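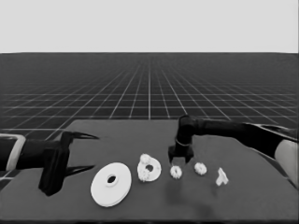

Sports Event Planning, session 2 – notes from Evelien Maes

Okay, so last time we got as far as the bid, and a few of you asked why a small town would want to share a tournament at all. Let's stay with Dostville and Wisimgate, our two host towns from the reader.

Dostville has the bigger ground but only one decent hotel. Wisimgate has beds everywhere and a stadium that holds 1,000 people if they all breathe in! When they bid together, each one covers the other's gap, and the federation gets a schedule it can live with.

The part I really want you to look at is the travel plan. I once worked on a youth cup where teams had 9 hours between a late match and an early bus, and the coaches were furious (I still have the emails). Rest time goes into the draft first, then kickoffs, then TV.

Now for tickets. The Korletey Cup set aside 384 seats per match for visiting fans. Is that generous? Depends on who's playing – work it out for a local derby and then for a team that has to fly in.

For March, read the Dronside chapter and bring a one-page match calendar for both towns. Pencil is fine, you'll be changing it.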